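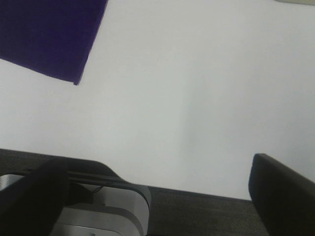 Jonlow Two-Finger Gripper Kit
Shared workshop build, equipment page
Last revised 29 July 2019

Overview

The Jonlow is a two-finger parallel gripper with a wrist camera, supplied as a kit of parts for assembly at home or in a shared workshop. It is intended for small bench-top arms and for light household objects: folded cloths, cartons, plastic cups, pens and similar items. The design is maintained by the Plemden Workshop and is offered to members and to outside builders on the same terms.

The kit contains all mechanical parts, the motor, the camera bracket and the cable set. The arm, the control computer and the power supply are not included. Builders who do not already own an arm may wish to read the page for the Joubert bench arm, for which the standard mounting plate was drawn.

Fingers and pads

Each finger carries a black pad. The pads are consumable and should be replaced when the surface becomes shiny or when a cloth begins to slip during a lift. Spare pads are sold in pairs. Pads from the April batch onwards have a slightly softer face and should not be mixed with older ones on the same gripper.

The fingers open to 100 mm. A narrower stop, limiting the opening to 50 mm, is included for work with small items and is fitted from the front with the hex key supplied. The stop must be removed before the homing routine is run, otherwise the motor will report a false end position.

Wrist camera

The camera bracket holds a small colour camera (not supplied) behind the fingers, looking forward and slightly down. When the bracket is set correctly, parts of both fingers remain in view while the gripper is open, and the bench can be seen between them. This allows the operator to judge the approach to an object from the wrist view alone.

Fabric is a useful first test. A single strongly coloured cloth on a plain pale surface gives the camera a clear outline to work from, and the fingers can close on a corner or a fold without risk of damage. Even, diffuse lighting is recommended. A desk lamp placed to one side tends to produce reflections on the housing, and these may upset automatic exposure.

Work surfaces

Builders are advised to place a mat with some grip under at least part of the working area. Smooth white boards are easy for the camera but offer little friction, and a thin cloth will slide ahead of the fingers unless the approach is made from above. Kamlesh Kashyap, who drew the present version of the finger mounts, recommends that the first week of trials be carried out at the lowest speed setting.

Technical summary

Type: parallel, two fingers, single motor
Opening: 100 mm, or 50 mm with stop fitted
Recommended maximum load: 500 g
Mounting: four-hole plate, Joubert pattern
Camera bracket: adjustable tilt, locking screw
Cable: internal to the wrist, then external along the arm
Assembly time: one evening for a builder familiar with small mechanisms

The load figure applies to rigid objects held at the centre of the pads. It should be reduced for anything held by an edge.

Assembly notes

The housing is closed with small round-headed screws. These enter plastic and must be tightened by hand only. Before closing the housing, check that the finger cable lies in its channel and moves freely from fully closed to fully open. A cable trapped at this stage is the most frequent cause of kits being returned to the workshop.

The rim should be fitted last. It will appear not to seat if the cable has been routed on the wrong side of the post; in that case the rim must not be forced. Remove it, move the cable across and try again.

After assembly, run the homing routine 3 times with no object between the fingers. The reported end positions should agree. If they do not, loosen the motor clamp, centre the fingers by hand and repeat.

Mounting on other arms

An adapter plate is available for the Jurine arm. It adds a small amount to the length of the wrist, and the tool offset in the control software must be altered to match. Drawings for both plates may be downloaded by registered builders, who are free to modify them for their own use. The workshop cannot give advice on arms it has not tested.

Safety

The gripper is not a toy and is not suitable for unsupervised use by children. Power must be disconnected before pads are changed or the housing is opened. Keep hair, lanyards and loose sleeves away from the fingers while the motor is live - the closing force is modest, but the motor does not detect a trapped finger.

Ordering and support

Kits are made up in small batches and are dispatched in about two weeks. Orders should state the arm in use, so that the correct plate can be enclosed. Members may collect from the workshop during staffed hours.

Questions concerning assembly should be addressed to Prapai Paisan at the Plemden Workshop, quoting the batch code printed inside the lid of the box. Faulty parts are replaced without charge on return of the original part.

Related items

Jonlow replacement pads, pair
Jonlow narrow stop
Adapter plate, Jurine arm
Joubert bench arm, complete kit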